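Ticket 638
Product: Witano tabletop arm, kitchen clearing routine
Opened by: Liam Hulme
Opened: Feb 6, 2019
Status: Open, waiting on Bolden support
Subject: Arm stops above small produce and never closes on it

Hello again to everyone at Bolden, and thank you for getting back to me so kindly over the holidays. I know I write long tickets. My wife says I write long grocery lists too, so please bear with me, and skip to the numbered part if you're in a hurry.

As some of you will remember from my December ticket (262, the one about the sleepy shoulder joint), we've been trying to find out whether the arm can take over clearing the prep table after a meal. I don't mean cooking! I mean the dull part, where the vegetables go in the tray, the dishes get moved to one side and somebody wipes down the wood. I've been doing that chore for most of my adult life and would happily hand it over.

The shoulder has been lovely ever since you sent the new settings, so please pass my thanks along. What I have now is a different trouble. The arm goes to the right place, comes down nicely, stops a little above the thing it's meant to pick up, and waits there until the routine gives up with "target height not confirmed." It does this with anything low and floppy. Bowls are fine.

What I've tried so far, in order:

1. Restarted the arm and the controller, in that order, then the other way around.
2. Ran the Jivenico height calibration 2 times with the table bare. Both passed.
3. Ran it again with the table set, which I now see the manual says not to do. It failed, as it should, so I cleared that result and went back to the good one.
4. Changed the lamp over the table, thinking it might be glare off the wood. No difference that I could tell.
5. Turned the approach speed down to the lowest setting. It stops in the same spot, only later.
6. Swapped in the Oakley object list in place of the stock one. It knows more vegetables by name, which cheered me up, but the error is the same.

Reply from Bolden support:
Hi Liam, thanks for the careful notes, and no apology needed for the length. Could you run it once more with a normal, messy table and tell us exactly where it stops? Please leave the cloth and the small dishes out as you usually would. We'd like to know whether the clutter matters.

Update from Liam:
Happy to. I set everything out the way it really looks when we're halfway through supper, with the green tray on the left for it to fill, and I told it to start with the green onions.

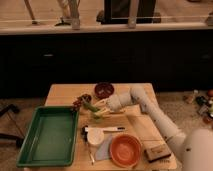 It gave me the same error as before, and I let it sit through the whole wait in case it changed its mind. Then I moved the cloth away and ran it again, and got the same thing, so I don't believe the clutter has much to do with it. My own guess, for what it's worth, is that a bunch of onions is so thin at the stalks and so much fatter at the bulbs that it can't settle on one height for the lot. Grapes give it the same trouble, though it fusses over them for less time.

Two questions, if you don't mind. Is there a way to give it a height by hand for one kind of item, so I can test that guess? And is the minimum clearance something I'm allowed to change, or does that upset the warranty? I haven't touched it and won't until I hear from you.

I should say I'm not cross about any of this. My brother asked me over the phone whether the machine does the housework yet, and I told him it does the bowls. He thought that was a poor return for the money. I think bowls are a perfectly good start, and I'd be very pleased to add onions by spring.

The log from both runs is attached. I'm home most mornings if it's easier to call.

Warmly,
Liam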